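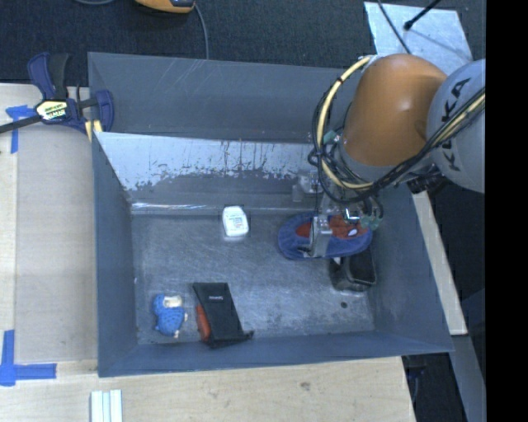

A grey metal bin with a few household objects in it, and a KUKA arm reaching in.

By the time the doors of the Wirkley town hall opened, the queue had already wound past the library steps and halfway to the bakery, and people who hadn't spoken since the last election were sharing thermoses. They had come to hear their council decide whether Wirkley should formally twin itself with Metov, a river town on the other side of the world that most of them, by their own cheerful admission, couldn't have found on a map in May.

The motion belonged to Councillor Mariama Wumbei, who has been working toward it for the better part of 2 terms and who speaks about Metov the way other people speak about a favourite cousin. Her case was a simple one. Some 4 streets in the old quarter were settled by Metov families, their grandchildren still bake the honey loaf every spring, and the two councils have been writing to each other for years without anything on paper to show for it.

Not everybody was persuaded, and I have to say the grumbling was of a very high standard. Joyce Temba, who sits for the northern ward, wanted to know why a town that couldn't keep its footpaths level was thinking about foreign travel — a fair point, and it got a good long round of applause. She asked for a cap on spending, and after an hour of back and forth she got one: $600 a year, with any travel paid for by the traveller.

Nanna Bach had brought her mother's letters along in a biscuit tin. She read one out, slowly, translating as she went, and the hall went quiet in that lovely way a full hall sometimes does.

The vote, when it finally came, was carried with 3 against. Councillor Temba was one of them, and she was also first to the tea urn afterwards, asking Nanna for the honey loaf recipe. The signed charter goes off to Metov next week, by ordinary post.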